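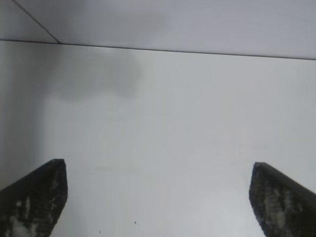 Gripper fingers open over a pale surface.

Thread on the turtle pool at Plindbridge and why every dose we calculated for it was off. Long, mostly plumbing. Useful if you look after a small freshwater exhibit with paperwork older than the staff.

The pool is listed at 4000 gallons. That figure is on the original drawing, in the care manual, on the laminated sheet in the pump room, and on the sign that school groups read out loud to each other at the railing.

Metered volume at operating level is 3452 gallons. We drained it in March to replace a skimmer gasket and refilled through a Zuteck inline meter on the supply line. Meter was zeroed with the drain valve closed. Filter and return lines were full when the final reading was taken, so it's system volume, with the plumbing included.

The drawing shows the shell as a plain box to the top of the wall. It leaves out the basking ledge, the fake rock, the sloped beach at the north end, and the freeboard. Add those back and the gap mostly closes. I haven't reconciled the rest and don't plan to.

What this changes, in order of how much I care.

Dechlorinator. We dose sodium thiosulfate on water changes by percent of total volume. If the volume is overstated, every partial change has been overdosed. Mild overdose isn't an emergency for turtles but it does use up some oxygen, and the pool has a biofilter that wants that oxygen.

Water changes. These were done by level on the wall gauge and then logged in gallons. The gauge marks were painted from the same drawing. So the log is wrong in gallons but consistent with itself, and the trend lines can still be used. Don't go back and "correct" old entries. Put a note in the log at the changeover point and leave the rest alone.

Turnover. Target is the full volume through the filter in 2 hours. With the smaller real volume we have margin on flow, which explains why the pool stayed clear last summer with the pump throttled back more than I liked.

Which brings me to the filter.

It's a Murkeo sand filter, top-mount valve, no complaints about the hardware. Backwash was on a fixed 7 day schedule. Inese Lapiņa asked why it was on the calendar when there is a working pressure gauge on the tank. There was no good answer. It had been written that way before any of us got here.

We now backwash on pressure rise over the clean reading. Write the clean reading on tape on the tank body right after a backwash, with the pump at its normal setting. If you change the throttle, the old clean reading is void and you need a new one. This gets missed a lot.
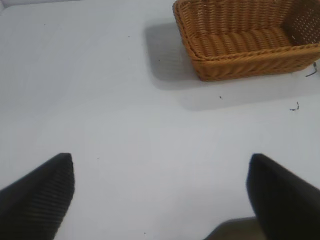

Wicker basket on a white tabletop.

Feeding matters more than the calendar does. Pressure climbs faster after heavy feeding, and faster again in warm weather when the sliders are eating everything they're offered. In December the gauge barely moves. A fixed interval is too long for one season and wasteful in the other, and each needless backwash sends warm water to the drain that we then pay to heat again.

Kristaps Grīnberga moved the heavy feeding to the separate tub so less of it ends up in the sand bed. More handling for keepers, cleaner bed. Jury is out on whether the handling is worth it. He thinks yes. I think yes for the adults and no for the juveniles.

Ammonia and nitrite have stayed flat through all of this. Nitrate is a bit lower. I wouldn't credit the backwash change for that yet, we also cut back the pothos roots in the overflow box in the same month, which should have pushed it the other way. Too many variables moved at once. My fault.

If you want to check your own volume: meter the fill if you can drain. If you can't, shut off the inlet, pump out through a meter for a measured drop in level, and work up from the surface area. Irregular shapes make this worse the deeper you go. Treat the result as better than the drawing and no more than that.

Someone asked about the Hunt controller on the heater loop. It reads temperature only. It does not know or care about volume and needed no changes.

Sign at the railing still says 4000. Replacement is on order.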